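Sorting a Mixed Bin of Small Household Items

Tudima Workshop Notes, Storage and Sorting
Text: Gisela Eichhorn. Revised 8 May 2024.

This procedure covers the emptying and sorting of a single bin holding unrelated small items: brushes, markers, kitchen utensils, toys and similar objects. It does not cover fasteners, electrical parts or anything with a blade. Those are handled under the separate hardware procedure.

What you need

One work table with a clear surface on both sides of the bin
4 shallow trays, each large enough for a long-handled brush to lie flat
Masking tape and a pen for labels
A dry cotton cloth
A second cloth, damp
A small box for items to be discarded

A sheet-metal bin with a flat floor is preferred over a plastic tub. Small items slide on metal and can be moved to the near side without lifting. The floor should be free of sharp burrs. Surface scratches and discoloration do not matter.

Preparing the trays

Label the trays before anything is taken out of the bin. The standard set is:

Writing and marking
Brushes and cleaning
Kitchen
Toys and other

Place the first two trays on the left of the bin and the other two on the right. If you are left-handed, reverse the order. Keep the discard box on the floor or on a chair, where it will not be mistaken for a fifth tray.

Removing the items

Start with whatever lies on top and is not in contact with the walls. Items leaning against a wall tend to fall when their neighbors are moved, so take long upright pieces such as slim paintbrushes early. Hold a brush by the handle, close to the ferrule. Do not pull it out by the bristles, even when the bristle end is nearer.

Work from the middle of the bin toward the corners. Soft or lumpy toys should come out whole; check under them before going on, as caps and erasers collect there. Set each item in its tray as it comes out. Do not make intermediate piles on the table.

Dry-erase markers are laid flat. Check that the cap is seated by pressing it until it clicks, then draw a line 2 inches long on scrap board. A marker that skips over more than half of the line goes to the discard box. Permanent markers go in the same tray but at the opposite end, with the caps facing the other way. Jörg Wiegand puts a strip of tape between the two groups, which is worth doing if more than one person uses the tray.

Classifying brushes

Brushes cause most of the sorting errors. Use the bristles as the first criterion and the handle as the second.

Long handle, metal ferrule, narrow tip: treat as a paintbrush. Store flat, never on the tip.

Short base, wide stiff bristles: treat as a cleaning brush. Store with the bristles facing up or to one side. A fan-shaped brush left on its bristles will take a permanent bend.
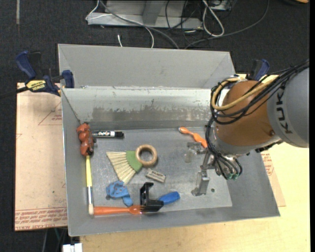
Any brush with paint or grease in the bristles is kept apart until it has been washed. Wrap it loosely in the dry cloth and leave it at the end of the brush tray. Once a brush has been used for grease it does not go back to paint work, whatever its condition.

Kitchen utensils

Utensils are sorted by material, with plastic and silicone together and metal on its own. Look at the edges of plastic pieces. A melted or frayed edge is grounds for discarding. Wash everything in this tray before it returns to a kitchen drawer, including items that look clean.

Cleaning the bin

Tip the bin toward you and brush loose dirt into the near corner. Wipe the floor and the inner walls with the damp cloth, then with the dry one. Pay attention to the seam between wall and floor. Worn bands on the walls are normal and need no treatment. If the floor has a drain or mounting hole, check that nothing is stuck in it.

Let the bin stand open for 11 minutes before refilling. The Gramelley and Endari bins have folded rims that hold water, so run the dry cloth along the inside of the fold as well.

Refilling

If the bin is to be used again for mixed storage, limit the load to one layer. Put heavier items down first and leave the corners free. Long items go parallel to the long wall.

Record the date of the sort on a piece of tape on the outside of the bin. Bins in daily use are sorted monthly. The reserve bins are next due in July.

Questions about the tray labels go to Roswitha Reinholz.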